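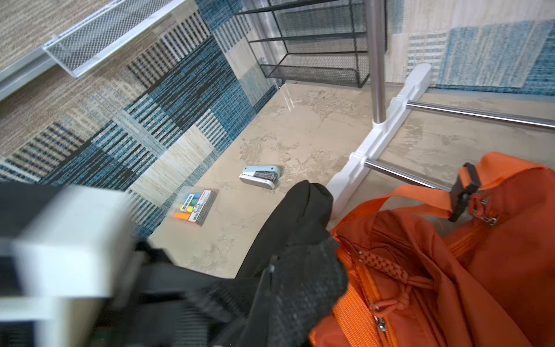
Gifty Nartey wants it known that a stapler is not stationery if the staples are in a different drawer. Fine. Noted, see `pairs` below.

# Marnus: small things off the floor

List of household objects and where they ended up when a room got put back in order. Floor things mostly. Pens, staplers, bags, trays, whatever landed next to the clothes rack. Text table plus pictures, one row per object.

v0.3, March 2026

## Whats in it

- 491 rows, one object each
- 34 kinds of object (see `kinds.csv`)
- 21 rooms
- 132 rows have a `pairs` value, meaning it should travel with something else (stapler + staples, bag + its strap)

## Columns

| column | meaning |
|---|---|
| `item` | plain name, lower case. "highlighters", no brand |
| `packed` | y / n. Still in its wrapper or not |
| `found` | floor, rug, under rack, chair, bed |
| `goes` | where it was put in the end |
| `pairs` | other item, or blank |
| `who` | initials of whoever decided |

## Rules we settled on

- A pack of highlighters is ONE item while it's sealed. Open it and it's as many as fall out.
- Bags: zip open or shut goes in `notes`. Don't empty a bag to label it.
- Baskets and trays get their own row even when they're also the place something goes. Yes it's circular. Leave it.
- Clothes rack is furniture. Things hung on it are `goes = rack`, things by its feet are `found = under rack`, even if they're not strictly under.
- Rug beats floor. Half on the rug = rug.

## Known problems

- `goes = desk` is overused. Nelu Ilie put everything on the desk in the first batch, Sadia Ghumman redid most of it but not rows from the Bernska flat
- "tray" and "basket" are mixed up all over. Some are both. Search for either
- colors are free text, so you get light blue, pale blue, lt blue
- duplicate rows for nylon bags in October, not cleaned yet
- no kitchens. Seperate list, Theophilus has it

## Using it

Open `items.csv` in anything. Comma separated, quotes round the notes. If a row looks wrong, fix it and put your initials in `who`, old initials go in `notes`.

Don't sort and save over the file!! The picture numbers follow row order. Mererid James has the last good copy if it happens again.

## To do

- [ ] merge pens / markers / highlighters? or don't
- [x] rug rule
- [ ] staples
- [ ] ask about the Kpodo rooms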